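Gripper Linkage Incident, Trirkthorpe Assembly Laboratory: Picture Gallery

Released April 6, 2023

This gallery accompanies the report on the loss of grip reported at Cell 2 of the Trirkthorpe laboratory, where Pritcombe operates a robotic arm for handling computer boards. The full report, with the maintenance record and the controller log, may be requested from the Equipment Safety Office. The text on this page has been approved for general release by Malcolm Pickering, Head of Equipment Safety.

Background

The Prutus cell was commissioned in July to place and remove processors, cables and cards on server boards. Each arm carries a two-finger gripper driven through a side linkage. The linkage is held together by small hex socket screws, which the maintenance schedule requires to be checked with a torque driver every 4,000 cycles. The check was carried out on time at Cell 1. At Cell 2 it was entered in the record as complete, but the driver used had passed its calibration date.

During a routine run the fingers at Cell 2 closed on a cable connector and then slipped while the arm was lifting. The controller did not stop the arm. It read the finger position as correct and went on to the next step with the connector hanging by its wire. Piret Kuusk, the operator on duty, pressed the emergency stop. No one was hurt. One board was withdrawn from use, and the arm was locked out until the inspection had been completed.

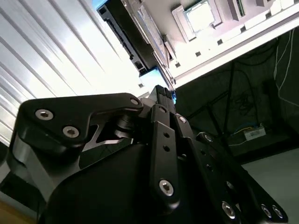 The gripper and its side linkage close to a circuit board, with the two finger tips together. Silver screws are visible along the linkage arm.

Linkage and fasteners

The inspection was led by Kornél Halász of Clegg, the contractor that services the arms. He found that one screw in the linkage of the Cell 2 gripper had backed out by a small amount. The looseness could be felt by hand but was hard to see, and it had not been noted in the daily visual check. Under load it allowed one finger to lag behind the other, so that the object was held at an angle and worked its way free.

The threads were in good condition and no part had cracked. The finding was therefore recorded as a fastening fault and not as a design fault. All linkage screws on both grippers have been replaced and set with thread-locking compound.

Position sensing

The second finding concerns the controller. Finger position is measured at the motor, ahead of the linkage, and the system had no means of telling that the fingers themselves had moved apart. Grip force was being logged at the time but was not used as a stop condition. Event 92 in the log shows the force falling below the set limit, and event 93 shows the arm starting its next move.

Margarida Magalhães, who maintains the control software, has since added a stop on low grip force. The arm now holds its position and sounds an alarm - it does not open the fingers or return to the home position until an operator has acknowledged the fault at the panel.

Work close to open boards

A dropped part or a shifted finger can damage a processor socket beyond repair, and a cable pulled by a moving arm can drag other equipment with it. The following rules now apply at both cells:

Boards must be disconnected from power before the arm is enabled.
Loose cables must be tied back or routed outside the working area.
Hands must stay outside the guard line while the arm is live, including when it is paused.
A dropped or slipped part must be reported on the same shift, even if no damage is found.

Current status

Cell 2 was returned to service at reduced speed following a supervised trial. Normal speed will be restored once the next torque check has been reviewed. Torque drivers are now signed out from the tool store, and a driver past its calibration date cannot be issued.

Questions about the inspection should be addressed to Kauko Kiiskinen, Laboratory Manager, Trirkthorpe. Staff who have seen similar behavior on other arms - slow closing, uneven fingers or a part held at an angle - are asked to lock out the machine and contact the Equipment Safety Office before running it again.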